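Workshop notebook, back bench
July 13, 2025

Long one today, sorry to whoever has to read it (Wajid, probably, as you always do, and thank you for the little pencil notes). I came in meaning to spend an hour on the bench and then get on with the Stemance paperwork, and of course the paperwork is still sitting in its folder under my tea mug.

Started with the plywood table. I had been putting it off since Constanza said it rocked, and she was right, it does rock, though only if you lean on the window-side corner while writing, which is precisely what everybody does. Got down on the floor with a torch and had a proper look at the feet. One of the levelling screws had wound itself up into the leg so far that I could barely get the spanner on it. Brought it down a turn and a half, tried it, brought it back up a quarter, tried it again. Then I put the long level across the top and found that I had made the table perfectly steady and slightly downhill. Did all four again from scratch. It now reads level both ways and the rock has gone, and I have put a dab of paint pen on each screw so we can see at a glance if one has moved.

The top itself is in better condition than I remembered. A nice pale bit of ply, and I still think oiling it would be a mistake, whatever Hamisi says about the bench at his old place. Oil would look lovely for a fortnight and then every bit of dust in the building would come and live on it. I gave the edges a light rub with fine paper where they were catching on sleeves (I have lost a cardigan cuff to that table, I don't mind saying) and wiped the whole lot down with a barely damp cloth.

Room note while I remember: the blind on the left-hand side is stuck halfway again and the light comes in very hard there in the afternoon. It makes it difficult to judge anything by eye. I wasted ten minutes trying to polish away a mark on the wall by the sink that was only a reflection from the kettle. Have asked Ximena whether she still has the spare cord from when she did the front office, and she thinks it might be in the drawer with the batteries.

Now, the grey bin. This is what I really wanted to write up, as we have been going round in circles about it at tea for most of the summer and I would like to have it set down in one place. The question is whether to repaint it, reline it, replace it or leave the poor thing alone. Catalina is for replacing. I have been for repainting. Wajid is for not talking about it any more.

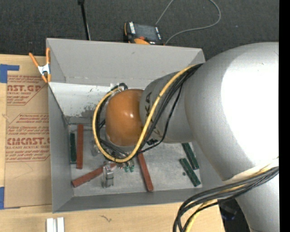

My feeling this morning was still that the paint was the trouble. There's that worn patch on the pale band below the back wall, where it has gone all mottled and dark, and every visitor's eye goes straight to it. I had more or less decided to rub the whole band back and give it two coats of the grey left over from the shelving. Then I did what I should have done in the first place, which is to run a fingertip over it for a while and think. The patch is smooth. It feels no different from the paint either side of it, there's no lip and nothing is flaking, so it isn't going to shed bits into whatever we have in there. It's ugly and that's all it is.

The scuffs up near the top edge of the back wall are much the same. A few small ones, and I can't feel them either unless I use a nail. I do like that sloping back, incidentally. Constanza says it wastes room and I suppose on paper it does, but things don't get stuck behind each other in the corner the way they did in the old square tub, and it is so much easier to get a cloth down.

The floor is the part I had been ignoring, and I now think it's the part that deserves the attention. It's scratched, as you'd expect of a floor that gets things slid about on it day in and day out, and the scratches hold the dust. You wipe it and it looks fine while it's damp, and an hour later the dusty patches have quietly come back. I used to think this was dust settling out of the air. I now suspect a good deal of it was never leaving. So I did a small trial in the front left corner, with nothing scientific about it at all.

First go, dry cloth. Moved the dust from one place to another place.

Second go, damp cloth with a drop of washing-up liquid, then a dry one. Better, and the cloth came up a truly impressive grey, but there were pale streaks once it had dried.

Third go, soft brush along the direction of the scratches with the vacuum nozzle held close behind it, and only then the damp cloth, plain water this time, and a dry cloth straight after. Much the best of the three. Still scratched, obviously, but when I rubbed a clean white tissue over the corner it stayed nearly white.

The brush I used was the one from the Putard kit, with the longer bristles. The Gritusport one is too stiff for this and I would rather it stayed with the boots and the bicycle things where it belongs. If anybody has strong feelings about brushes please write them in the margin and we can have it out like civilised people.

I also measured up, because if Catalina does get her way we'll need the sizes, and if she doesn't we'll need them for a liner. Inside the bin, front to back along the floor, 407 mm. Height of the front wall inside, 143 mm. The table, across the long side, 1132 mm, and that was with the steel tape and not the cloth one, which has stretched (it's in the sewing tin now with a note on it). I took each of those twice. I haven't taken the length of the back wall along the top and will do it tomorrow when I have someone to hold the other end.

Hamisi came by while I was on my hands and knees and suggested a thin rubber mat cut to fit. I was all ready to say no and then couldn't think why. It would save the floor from more scratches and it would lift out for washing. Against it: mats curl at the corners, and the dust will certainly find its way underneath and sit there feeling safe. We agreed he'd bring in an offcut and we'd try it for a week before buying anything. He thinks he can get a decent one from the Norðdahl people, who did the matting for the stairwell. I said I'd want a plain matt grey or black, nothing with ribs. We had ribs on the old tub and I spent half my life picking at them with a cocktail stick.

So for the moment, and Catalina has seen this and initialled it in her own hand, bless her, the position is as follows. No repainting. No new bin before October. Brush, vacuum, damp cloth, dry cloth, and we'll see how it goes. I have put six clean cloths in the basket under the sink for this job and no other, and would be so grateful if they didn't wander off to dry mugs. They're the ones with the blue stitching.

Did the shelf above the sink while the water was hot. Threw out two dried-up glue sticks and a pot of something that had lost its label and most of its contents. Found the good tweezers! They were in the mug with the paintbrushes, points up, which gave me a bit of a fright. They are back on the hook.

Things outstanding, so they don't get lost:

Blind cord, left-hand side (Ximena looking).
Top length of the bin's back wall, needs two people.
Mat offcut (Hamisi).
Do the rest of the bin floor the same way as the corner. I ran out of afternoon.
Look at the levelling screws again in a week and see whether the paint marks still line up.
More tissue, the plain white sort.
Stemance paperwork. Yes, I know.

Later, just before locking up. Constanza leaned on the table with both elbows to sign the post and it didn't budge. She didn't remark on it, so I pointed it out to her, and she very kindly went back and leaned on it again. Wajid, if you are in first, the bucket is upside down by the door to dry and the floor near it may be slippery.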